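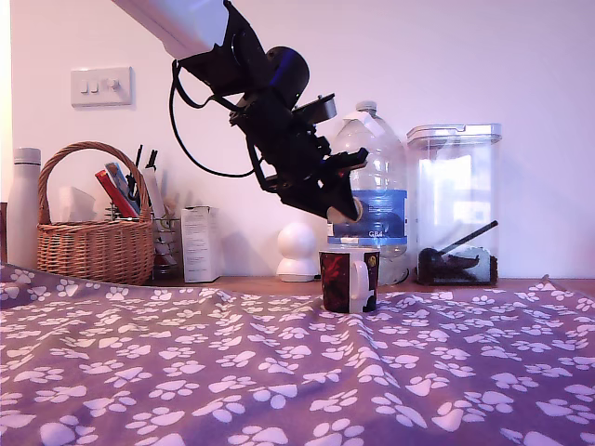
November, workshop notebook, The Morkalent Inheritance
Second week on the script, Kevbridge rehearsal room

Started at 9.40 with a straight read of Act Two, no stopping. Draft was 166 pages when we came in and is now 152. Still too long, but the library scene finally moves. I had been blaming the dialogue. The trouble was that the inspector asked for the will twice, once before the solicitor arrives and once after, and the second time everyone sat back in their chairs. First one has gone.

Clue list, as it stands after the read:

Torn ticket: planted in scene two, picked up in scene seven. Works. Leave alone.
Stopped clock: planted too loudly. Amanuel wants the housekeeper to mention it while she is complaining about the coal, so it goes past as a grumble. Try tomorrow.
Left-handed glove: does nothing. The audience would have to remember which hand Zimis used to sign the register, and he signs with his back to them. Either turn him round or cut the glove.
Letter to the sister: read aloud in full, 16 lines. Needs to be five. Keep the bit about the boat.

Long talk about Zimis. In this draft he is obviously guilty from his first entrance, and it isn't the lines, it's where he comes in. He enters alone, after a pause, and people who have seen any country house mystery know what that means. Tried him coming on with the doctor in the middle of an argument about a horse. Much better. He now gets lost among the others until the supper.

Amanuel Moges read the doctor as well as directing. He asked why the doctor doesn't examine the body for longer. Fair point. At the moment he kneels, says "poison" and gets up. I've written him a few lines of doubt, and he now asks for the lamp. That also gives us a reason for the maid to leave the room, which we needed for the key.

Afternoon: worked the unmasking on its feet. Seven people in a line facing front looks like a school photograph. Put the widow in the armchair and let the others find places around her. The inspector doesn't need to walk about so much. Every time he crossed, we lost a line.

Message from Karagiannis about the trapdoor. They can build it, but the opening will be on the left of the fireplace and we have it on the right all through the script. Easier for us to change. Go through and swap every mention, including the floor plan the inspector draws in Act One.

The Kevbridge stage seats 686, so the whispered confession will have to be spoken up. Tried it at full voice from the back of the room and it lost its nerve a bit. Possibly she should say it while the others are singing next door, and they stop halfway.

To do:
Type up the Act Two cuts
Rewrite letter
Fireplace, left not right
Decide on glove
Ask Amanuel whether the curate is still needed after the supper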